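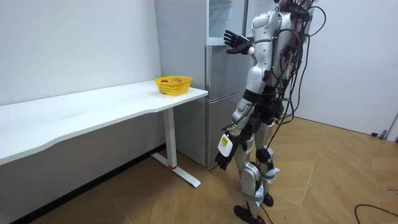

Ticket 76 – hand comparison, fridge door task
Opened by: Glenys Henare
Assigned to: Fedir Kobzar
Opened: Jul 29, 2022
Status: open, waiting on supplier

Problem
Bomer hand drops off the bus when the arm is raised to upper door height. Fingers stay at the last commanded position and ignore the close command. The Phromma hand, same arm and same script, does not do this.

To reproduce
Walk to the fridge, raise the arm, send open, wait 2 s, send close. Fails on 7 of 19 runs with Bomer. No failures in 19 with Phromma.

Log

GH: Swapped the wrist connector. No change.

FK: Is the controller on the Isine build from December or the newer one? The older one has a short timeout on the hand channel.

GH: Newer one. Rolled back to check, same fault.

FK: Please run it standing still, arm raised, no walking.

GH: Done. No dropouts with the feet planted. Fault only shows if the arm goes up during a step.

FK: Then I suspect the cable run over the shoulder – it gets pulled when the torso turns. Add slack at the shoulder and retest before touching the firmware.

GH: Slack added, down to 2 failures in 19. Better but not fixed. Bomer plug has no latch, Phromma plug does.

FK: Sent the bus traces to Bradbridge and asked for a latching plug. Keep Phromma as the default for door work until they reply. Don't close this one.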